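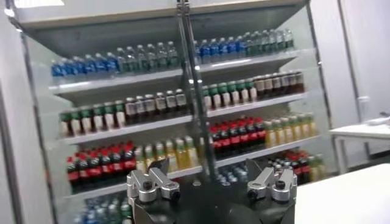

Jarine Open-Front Beverage Display

The Jarine is a tall, open-front merchandising unit for bottled drinks, supplied by Stoltirbridge Store Equipment to grocers, campus canteens and convenience retailers across Canada. It is finished in white, with an overhead canopy, full-height side panels and a raised lip along the front of each shelf.

Product is presented in rows, grouped by variety. Bottled water and tea may share a level, and customers will generally distinguish them by cap and label colour before reading the name. Stoltirbridge recommends that each variety be given a continuous block of facings and that bottles be brought forward to the lip at opening and again at 3 p.m.

Specifications
Model: Jarine 5
Colour: white
Shelf levels: 5, height adjustable
Maximum load per level: 59 kg, evenly distributed
Shelf depth: 35 cm
Assembly: two persons required
Refrigeration: none (ambient display only)

Placement
The unit must stand on a level floor and be fixed to the wall with the brackets provided. Heavier formats, including 1.5-litre bottles, are to be kept on the lower levels. The canopy is not load-bearing and must not be used for storage.

Cleaning
Shelves and lips may be wiped with a soft cloth and a neutral detergent. Abrasive pads and chlorine-based cleaners will dull the finish and are excluded from warranty coverage.

Accessories
Price channel, clip-on, per level
Row divider, clear, to suit 500 mL and 600 mL bottles
Replacement canopy panel
Levelling feet, set of four

Ordering
List price is $1,236 per unit, before tax and freight. Orders are shipped flat-packed from the Grutetham warehouse. The Pasaribu end-of-aisle unit uses the same shelves and price channels and may be ordered on the same form. Volume pricing is available to account holders on request.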